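# Informe de proyecto: el vocabulario técnico prestado en los talleres de formación profesional

Asignatura: Lengua y sociedad. Segundo curso.
Octubre de 2026

## 1. De dónde viene la pregunta

Cuando llegué a este país para estudiar, yo conocía bastante bien el español de los libros. Sin embargo, en mi primera visita a un taller entendí muy poco. Las personas hablaban de «resetear», de «el rack», de «hacer un check», y también usaban palabras españolas que yo no había aprendido nunca con ese sentido, como «araña» o «pata de gallo». Por este motivo elegí para el proyecto el tema de los préstamos y de las palabras informales en el trabajo técnico.

La pregunta principal es la siguiente: ¿en qué situaciones los aprendices prefieren la palabra inglesa y en cuáles prefieren la española? Una segunda pregunta, más pequeña, es si esta preferencia cambia entre la lengua hablada y la escrita.

## 2. Materiales y método

He trabajado con 3 fuentes. La primera son los partes de trabajo que escriben los alumnos de dos empresas colaboradoras, Tikitz y Plustport. La segunda son las hojas de instrucciones que reciben al empezar las prácticas. La tercera son mis propias notas, tomadas durante las visitas con permiso de los centros.

De los partes saqué una lista de 3412 palabras, sin contar los nombres propios ni los números de pieza. Después separé los préstamos en dos grupos: los que conservan la forma inglesa («switch», «display») y los que ya están adaptados («escáner», «chequear»). Esta separación parece fácil, pero no lo es. Por ejemplo, «test» aparece en el diccionario desde hace tiempo y los alumnos no la sienten como extranjera. Al final la puse en el grupo de las adaptadas y lo indiqué con una nota en la tabla.

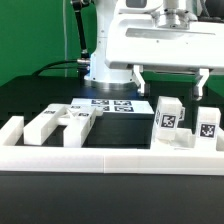
*Figura 1. Brazo blanco sobre base circular plateada, con las dos pinzas a la derecha.*

Las hojas de instrucciones fueron más difíciles de usar, porque muchas son traducciones y no siempre se sabe quién las hizo. En una de ellas la misma pieza se llama «sujeción», «agarre» y «clamp» en una sola página. Decidí no mezclar estos datos con los de los partes y los comento en un apartado separado.

## 3. Resultados

### 3.1. La lengua escrita

En los partes, los alumnos escriben menos préstamos de lo que yo esperaba. Prefieren «pantalla» a «display» y «estantería» a «rack». Pienso que la escritura les da tiempo para buscar la palabra, y además saben que el parte lo lee una persona de la empresa. Los verbos son una excepción: «resetear» y «chequear» aparecen muchas veces, también en textos cuidados.

Hay otra observación que no estaba prevista. Los alumnos de Plustport escriben los préstamos entre comillas, y los de Tikitz casi nunca. No he encontrado ninguna norma de las empresas sobre este punto. Es posible que los alumnos copien el modelo de los partes anteriores, que están guardados en la misma carpeta.

### 3.2. La lengua hablada

En la conversación la situación es distinta. Los préstamos son frecuentes cuando se habla deprisa o cuando hay un problema, y disminuyen si el aprendiz explica algo a un compañero nuevo. En este caso muchas veces dice las dos palabras seguidas: «el cable, el jumper». Este uso doble me parece interesante — funciona como una pequeña traducción dentro de la frase — y en mi caso fue muy útil para aprender.

También anoté palabras españolas con un sentido especial. «Bicho» sirve para casi cualquier componente pequeño, y «matar» significa apagar sin seguir el procedimiento normal.
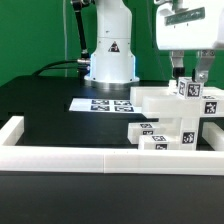 Foto: archivo del proyecto Tirkano

### 3.3. Las hojas de instrucciones

Analicé 2 hojas completas. La más antigua usa frases largas y el pasivo con «ser», que hoy suena un poco raro en este tipo de texto. La más reciente usa el infinitivo («apretar», «comprobar») y contiene más préstamos, sobre todo en los títulos. Los alumnos no comentaron esta diferencia hasta que yo les pregunté, y entonces casi todos prefirieron la segunda.

## 4. Dificultades

La primera dificultad fue el tiempo. Mi idea inicial era leer unos 800 partes, pero muchos repetían el mismo texto con otra fecha y tuve que quitarlos antes de hacer la lista. La segunda fue mi propio oído: en las notas de las primeras visitas hay palabras que escribí mal y que ahora no puedo recuperar. Las he dejado fuera.

Tampoco pude grabar las conversaciones. Por tanto, el apartado 3.2 se apoya solamente en notas y no permite calcular porcentajes.

## 5. Continuación

En diciembre quiero repetir las visitas con una ficha más sencilla, donde se pueda marcar quién habla con quién y si la palabra doble aparece o no. También queda pendiente comparar los partes con el glosario Ibrahim, que utilizan algunos profesores del centro y que todavía no he podido consultar entero. La tabla de préstamos está en el anexo A y las notas sobre las comillas en el anexo B.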